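Search the notebook
Search
Enter keywords

December 9, 2018

Cable follower, wrist camera branch

OK, so the big job today was working out why the Cidik tracker keeps losing the cable whenever the arm moves at any decent speed. Nilton had left me a note saying "your centerline is drunk" and he has a point. I replayed the log from his last session and the line fit wobbles all over the place, then snaps to something on the background and stays there, very happy with itself.

First suspect was the timestamps. I'd convinced myself the joint states and the wrist images were drifting apart, so I pulled both streams into Prurard and lined them up by hand. They're offset by 41 ms! Constant though, no drift. I put the correction in the config (cam_lag_ms, next to the other lag we never use) and reran the whole thing. Better on the slow passes, no change at all on the fast ones. So that was a real bug but not the one I was hunting.

Second suspect, and I think this is the one, is motion blur. The edge detector wants two nice parallel edges with a dark strip in the middle, and when everything smears it finds one edge or none. The score drops under threshold, the tracker declares the cable lost, and the planner does its little search wiggle, which of course makes more blur. Lovely feedback loop, all my own work.

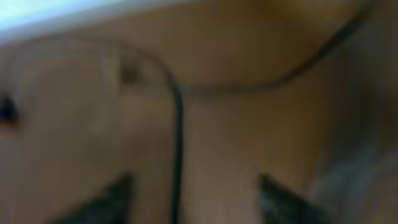 So I swapped the edge pair for a plain dark ridge filter at a few widths and let it pick whichever one responds best along the line. It's cruder but it doesn't care much whether the cable has a sharp border. The fingers are a headache because they're dark too, and the ridge filter loves them. I made a mask from the gripper opening (Shen already publishes the finger positions, so it's just a lookup) and grew it by 7 pixels on each side. Had to redo it once after realizing I'd built the mask for closed fingers - don't ask how long that took.

Other thing I changed: the fit is now a spline with a bend penalty instead of the quadratic. The quadratic could never handle a long lazy curve followed by a tight turn, it just cut the corner and then the grasp target ended up off the cable completely. The bend penalty is set to 500 at the moment. I picked that by trying numbers until it looked right, so Nilton, please don't put it in the slides.

I also added a per-point confidence so the faint stretches count for less than the strong ones. Before this every point had one vote, and a fuzzy bit far from the fingers could drag the whole fit sideways.

Replays with all of the above: the track holds through every fast pass in Nilton's log except 2. Both failures are where the cable leaves the view entirely, and I don't think any filter is going to save me there. That's a planner problem. We should be slowing the wrist down when confidence drops, and right now the Flultositz planner doesn't even subscribe to the confidence topic.

To do
- publish confidence on its own topic, hook it up to the speed limit
- kill the search wiggle or at least make it slower
- check whether cam_lag_ms was already wrong back in July, when we did the old tuning
- shorter exposure? needs more light, ask Nilton
- live run on the arm, so far this is replay only

Comments

Nilton Paucar: The lag was there in July, I just checked the old logs. Same value. Sorry!! Also yes to shorter exposure, I can bring the other lamp over.

Jamie Entwistle: Could you push the ridge filter separately from the spline change? I want to try it on the connector stuff and I don't need the rest. And what happens to the mask while the fingers are moving, is it interpolated?

Nilton Paucar: Not interpolated as far as I can see, it grabs the latest message. Probably fine if we never close during tracking, but I'd add it to the list.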